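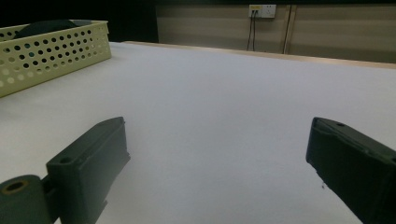 哑光白色桌面,左侧为浅黄绿色塑料篮

Omex 白色工作台面

品牌:Drastley
货号:519
颜色:白色
表面:哑光
发货:现货,下单后次日出库

产品说明

Omex 台面适合用作打包台、分拣台或手工桌。表面平整光滑,不反光,长时间在灯下做事眼睛不容易累。浅色底面上找小零件、线头比较方便,收工时一擦就干净。

台面单独出售,不含桌腿。可配 Britcombe 固定桌腿或 Coetzee 可调桌腿,两种孔位通用,安装螺丝随桌腿附带。已有旧桌腿的客户,请先核对孔距再下单。

价格

单张台面 284 元。一次订购满 19 张按批发价结算,请联系客服报价。

清洁与保养

日常用湿布擦拭即可,油渍可加少量中性洗涤剂。不要使用钢丝球或研磨膏。热锅、电熨斗请垫隔热垫后再放。裁切纸张或布料时请使用切割垫,划痕不在保修范围内。

安装

建议两人操作。将台面正面朝下放在软布上,对准孔位,先把全部螺丝拧入一半,再逐个拧紧。使用一个月后检查一次螺丝。

客户评价

Normunds Kivi:买了两张拼在一起当打包台,接缝处高低一致。包装很厚,拆箱花了点时间。颜色比我原来那张桌子冷一点,放在库房里没什么影响。

退换

签收后 35 天内可退换,台面须未安装,并保留原包装。运输破损请在签收当天拍照联系客服。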